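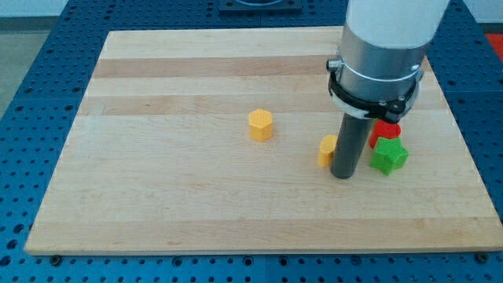

Figure 1. Printed blocks on the maple board, workbench in blue.

Shape Blocks for a Sorting Set
Project report, Group 2
Kibet Nyanda, Joyce Muriithi, Kipchumba Ogola
Supervisor: Gladys Kombo

1. Purpose of the project

Our task for the course was to design a small set of blocks which can be printed in our own workshop and used for sorting by shape and by color. The blocks must stand by themselves on a flat surface, and the shapes should be easy to tell apart when seen from above. We worked on the project until the end of May.

2. The shapes

We began with plain forms, because they are quick to draw and to print. The hexagonal prism was drawn first, by Kipchumba. The cylinder came next and was made in more than one color, so that the same form can be sorted in two ways. The star was the last one and it took the most time. In our first drawing the five arms were very thin and the tips broke when we took the block from the printer plate. Joyce made the arms wider near the center, and after this change we had no more broken tips.

In Figure 1 the hexagonal prism is yellow-orange and the star is green. The red cylinder stands behind the star. A smaller cylinder has the same yellow-orange color as the prism, and this was our wish: a person who sorts by color should put these together, and a person who sorts by shape should not.

3. Printing

All blocks were printed upright. The faint texture on the surface of the prism was discussed in our group. Kibet wanted to sand it away, but we decided to leave it – sanding makes the edges round, and the edges are important for the hexagon. The slicing settings were taken from the Gurnik handbook in the workshop, with only the speed made lower for the star.

4. The board

The blocks need a calm background. We first tried them directly on the perforated table, but the small pieces did not stand well over the holes. The maple board solved this. It is made from long strips in pale cream and darker tan, and it is bolted to the table. We were a little afraid that the strips would disturb the eye, but all the block colors are strong enough against the wood.

5. Cost

The budget for the whole project was 4000 shillings. We spent 3775, and 600 of this was for the board. The rest went to filament and bolts.

6. What we would change

The yellow-orange cylinder is too small compared with the prism. In a new version we would give all blocks the same height. We also want to add a triangle, which was drawn by Joyce but not printed in time. The drawings are in the course folder under the name Grerkis.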